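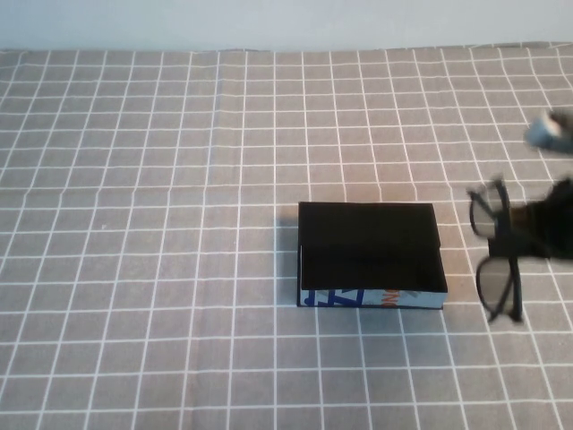 Notes for the talk, Trastdale, July. Twenty minutes plus questions. Speak slowly, especially the names.

Opening

Good afternoon. My name is Živko Živković and I work at Pirenum, in the group which collects demonstrations for the Firkora arm. I will talk about one small task, putting a pair of glasses into a box, and about what we learned when we recorded it many times. I will say very little about the network itself. Hélène Girard has the slot after the coffee and she will cover the training.

(Thank Aurelia Furtună here for the invitation. Last year I forgot.)

What we wanted

The first plan was 2,000 episodes of the same task. At the end we had 2,104 recorded, and we removed 580 of them. I will spend most of my time on those 580, so please do not be disappointed if the good ones receive little attention.

One episode is one attempt by an operator who drives the arm by hand from a second station. It starts with the glasses outside the box and it ends when the operator presses the pedal. We store the camera pictures, the joint positions and the gripper opening. The operator also types one short sentence, such as "put the glasses in the box".

Why glasses

Pause here, people usually laugh at this choice.

Glasses are a hard object for a gripper. They are thin, the lenses let the background through or they shine, and the shape changes completely when the arms are folded. If you take them at the bridge, they can hang with one lens over the other, and then the operator must turn the wrist before going down. If you take them at one arm, they swing. Francine Gagnon, who was our first operator, preferred the bridge, and for three weeks we had nearly only bridge grasps. The model learned Francine. When we gave it glasses with the bridge turned away from the gripper, it went to the place where the bridge should be and closed on air.

After this we wrote on the operator sheet that the grasp point has to change between episodes. It is a boring rule and people forget it after lunch, so the software now shows a small reminder.

The box

The box is black inside. We chose it because it was on the shelf, and I would like to be open about this. Dark glasses in a black box are difficult for a camera, and they are also difficult for the person who checks the recordings. Clifford McKinnon did the checking, and his rule was simple: if he could not decide in ten seconds whether the glasses were inside, the episode went to a second list.

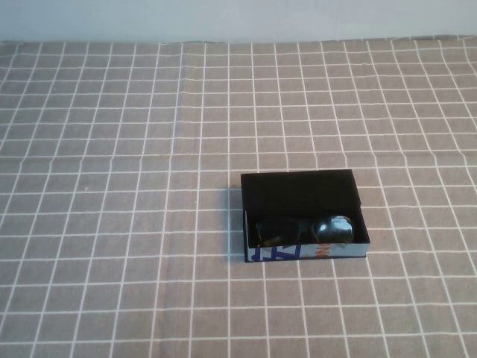

The second list became long. In many cases the glasses were low behind the front wall and only a highlight on a lens gave the answer. We discussed a change to a white box, and I was in favour. Hélène was against it, and her argument was that a kitchen drawer or a handbag is also dark, and a system which needs a white box is not much use to a customer. We kept the black one and changed the lamp.

What we threw away

Say the categories slowly, with no slide text.

The largest group was late endings. The operator had finished but did not press the pedal, and the arm waited over the box for some seconds. A model trained on this also waits.

Next were the episodes with two grasps. The glasses slipped, the operator took them again, and all was well at the end. We first removed these. I now think this was a mistake, and we have put 90 of them back as examples of recovery. Hélène will show the effect.

Then there is the cloth. We use a grey tablecloth with a white grid, and it makes folds when the gripper touches it. The temptation is to pull it flat before each episode. Please do not do this every time! With a perfectly flat cloth, the model sees a table that no customer has. We smooth it in the morning and then leave it alone until evening.

If there is time

Tell the story of the MacDonald cases, where the lid was closing by itself. If it is already past twenty to four, skip it.

For questions

Somebody will ask about simulation. Answer: we tried it for the approach movement and it was useful, but the contact between a thin frame and the finger was not good enough for us.

Somebody will ask if the recordings can be shared. Answer: a part of them, after the operator names are removed from the notes. Write to Aurelia and she will forward it to me.

Leave the clicker on the desk for Hélène.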